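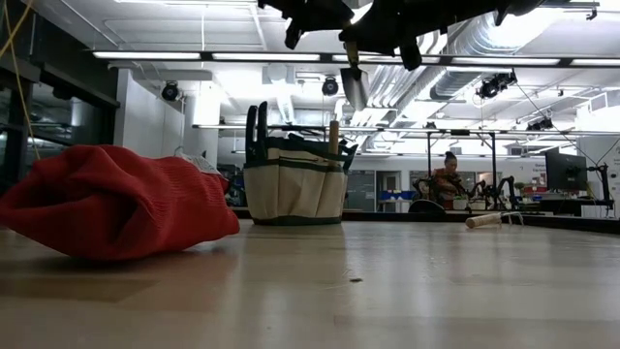 Section 4: Recording a task by remote control

4.1 What this section covers

Use this section once the arm has been mounted, levelled and connected as set out in Section 3. It explains how to drive the Skisgate arm from the Cliketti hand controllers and record what you do, so that the recordings can later be used to train the arm on the same task.

The worked task is packing garden hand tools into a canvas tool bag. It is a good first task. The tools are rigid, they are hard to damage, and the bag has an opening that gives a little if you come in off centre. If your site has been given a different task sheet, follow the sheet for the objects and use the steps below for everything else.

Hand guiding (moving the arm by holding it) is dealt with in Section 5. Do not mix the two methods in one recording set.

4.2 Before you start

You will need:

Both Cliketti controllers, charged
The Tritell recording software, open on the station computer
The task sheet
The tool bag, hand trowel and hand cultivator
A soft dry cloth

Two people should be present for the first 41 recordings on any new station. One drives, the other watches the arm and keeps a hand near the stop button. After that a trained operator may work alone if the site lead agrees in writing.

CAUTION: Tie back long hair and remove lanyards before standing within reach of the arm. The arm does not know you are there.

4.3 Setting out the table

1. Wipe the table with the dry cloth. Do not use spray polish. It makes the bag slide when the gripper pushes against it.

2. Stand the tool bag towards the far side of the table, near the middle, with its opening facing up. Pull the upper fabric outwards so that the mouth stays open without being held.

3. Put the remaining tools to the right of the bag. Lay the cultivator with its handle pointing left, towards the bag, and its tines to the right.

4. Place any extra items listed on the task sheet, such as clothing, to the left. These are there for variety and are not to be picked up unless the sheet says so.

5. Check the view from the fixed camera in Tritell. The whole bag and every tool to be packed must show. If the gripper hides the mouth of the bag when it is in the home position, raise the home position as described in 3.6.

Note: Move the bag and the tools a little between recordings. A hand's width is plenty. If everything sits in the same spot each time, the trained arm will go to that spot whether or not there is a tool in it.

Note: Leave the overhead lights as they are for the whole session. A glossy table throws back reflections, and switching one bank of lights off halfway through changes the picture more than you would expect.

4.4 Taking control of the arm

1. Stand at the operator position, where you have a clear line of sight to the table. Do not drive from the screen alone.

2. Hold both controllers at waist height with your elbows slightly bent.

3. In Tritell, choose Session, then New, and enter your name and the task code.

4. Press and hold the grip button on each controller. The status light on the arm turns from white to green. The arm will now follow your hands.

5. Move each hand slowly to left and right, then up and down. Make sure the arm goes the same way. If it goes the opposite way, let go of both grip buttons and repeat the alignment in 3.8.

6. Squeeze the trigger to close the gripper and release it to open. The gripper closes in step with the trigger, so a half squeeze gives a half-closed gripper.

Letting go of the grip button freezes the arm where it is. Use this whenever your own arm is in an awkward position. Freeze, bring your hand back to a comfortable place, then press again and carry on. The recording continues while the arm is frozen, so keep these pauses short.

CAUTION: Letting go of the trigger opens the gripper and drops whatever it is holding. Letting go of the grip button does not. Practise the difference with a folded cloth before you lift anything with a blade or tines.

4.5 Recording one run

1. Return the arm to the home position and press Record. Wait for the tone.

2. Move above the first tool. Come down straight and close the gripper on the handle or shaft. Do not pick up a trowel by its blade.

3. Lift until the lowest part of the tool is clear of the top of the bag, including any handles that stick up. Long handles already in the bag are the usual thing to catch.

4. Move across until the tool hangs over the opening. The trowel should hang with the blade pointing down.

5. Pause for one second. This short stop gives the software a clear point between carrying and placing.

6. Lower the tool into the bag. Stop when it touches the bottom or rests against the fabric. Do not press.

7. Open the gripper, lift straight up, and go on to the next tool.

8. When the last tool is in, go back to the home position and press Stop.

9. Mark the run Keep or Discard. You have two minutes to do this before Tritell files it as Unmarked.

Work at a steady speed. A run that took a bit longer but was smooth is worth keeping. One with jerks and sudden reversals is not, even if everything ended up in the bag.

4.6 Which runs to keep

Keep a run if a tool slipped slightly and you corrected it without help. The arm needs to see how to recover.

Discard a run if:

Somebody's hand reached over the table
A tool fell on the floor
The bag tipped over
You changed your mind about the order partway through
The tone did not sound at the start

Do not trim the start or end of a run yourself. Rashidi's import tool does this and gets confused by files that have already been cut.

4.7 How many runs

The standard set for this task is 286 kept runs, shared between at least 2 operators. People drive differently, and a set made by one person tends to carry that person's habits. The station store holds 1,995 runs at the normal camera setting. Export and clear it before it fills, because Tritell overwrites the oldest files without asking.

Take a break when your shoulders start to ache. Tired operators cut corners on step 3 of 4.5 and clip the bag.

4.8 Common problems

The arm lags behind your hands. Close other programs on the station computer, then check the network cable at both ends.

The tool swings when you stop. You are holding it too near one end, or stopping too hard. Put it down and take hold again.

The bag creeps across the table. Check for polish on the surface. Putting something heavy in the bottom of the bag is allowed if it is there for the whole set and noted in the session log.

The gripper will not let go. Release the trigger fully and wait. If it stays shut, press the stop button, then follow 7.2. Do not pull at the tool.

The status light flashes amber. The arm has reached the limit of a joint. Freeze, back off in the direction you came from, and take a different path.

4.9 Ending the session

1. Return the arm to the home position and let go of both grip buttons.
2. Wait for the status light to turn white.
3. Choose Session, then Close, and add any remarks to the log.
4. Put the controllers on charge.
5. Empty the bag by hand and set the tools out for the next operator.

Section checked by Pendo Waweru and Hamish Cartwright, 31 Mar 2020. Send corrections to Gwendolyn Mbeki, giving the step number.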